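Cutting My Own Bookmarks Again

7/1/26

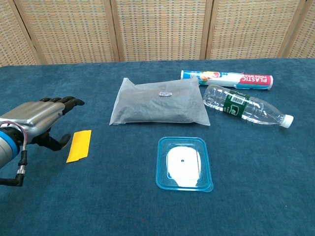 The yellow one on the blue-green cloth.

I read 38 books last year and lost a bookmark in almost every one of them. Some went back to the library by mistake. Two fell out on the bus. After that I stopped buying them and went back to cutting my own out of heavy paper.

Ruth Staniforth taught me to do this when we shared an apartment. She used whatever was in the house - old folders, the backs of calendars, seed packets. Her rule was that a bookmark should be short enough to sit inside the page. If it sticks out of the top it gets bent in a bag, and then the page corner bends with it.

I tried ribbon for a while. It frays, and it leaves a dent in a thick book. Receipts are fine until the ink rubs off on the paper, which happened to my copy of a long novel by the kitchen window in September. Sticky notes pull at old pages, so I keep those for cookbooks.

Paper also lets me write on it. I put down page numbers I want to go back to and words I need to look up. When I finish, the slip stays in the book. Cristóbal borrowed three of mine over the winter and said he read the slips first. He disagreed with most of them and wrote his own on the other side.

Next on the pile is the Ditska history, which I have put off for two years. It has very small type and no chapter breaks. I cut three slips for it last night, one for the text, one for the notes at the back and one for the map.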